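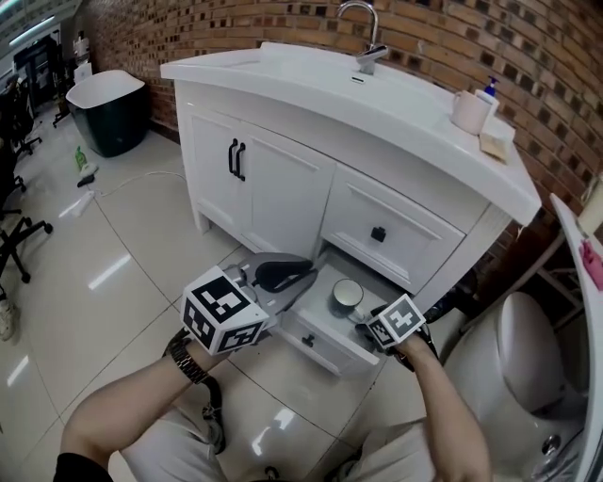 Unit 4: The Vanity Cabinet — Storage and Counter Layout

Courses > Interior Fittings > Small Bathrooms > Unit 4

Posted 2025-08-13 by Humstead Course Office

Filed under: Handouts, Bathrooms

Read this before the workshop and bring it with you. We will be using the Draltent measuring sheets again.

4.1 Doors and drawers

A vanity has to give up part of its inside to the basin and the pipes. The usual answer is doors under the basin and drawers to one side. The cabinet in the photo follows this plan: paired doors on the left, two drawers on the right, the lower one open with a white bowl or cup in it. The doors have black bar handles and the drawers have black knobs. Mixing the two is fine if the finish matches.

Low drawers suit things that are used less often. Anything breakable should sit on a liner so it does not slide when the drawer is pulled. Before fixing a drawer position, check the floor space in front of it — a person needs room to stand or crouch with the drawer fully out.

4.2 The countertop

Keep daily items on one side of the basin. A mug and a pump bottle at the right end, as here, leave the left side clear. Soap near a front corner gets knocked off, so mark a place for it farther back on your plan.

A rounded front edge is kinder to hips in a narrow room. Note it on the drawing, as the depth at the center differs from the depth at the ends.

4.3 Legs or plinth

Short legs let you mop under the cabinet but also let dust in. A plinth closes the gap and needs sealing at the floor. On glossy tile, fit pads under the legs. Julent and Cao both cover this in the reading pack, section 9.

Exercise

Draw a vanity for a wall 69 inches long that also takes a toilet. Show every door and drawer in the open position. List five items for the counter and say where each one goes. Plans without dimensions will be returned.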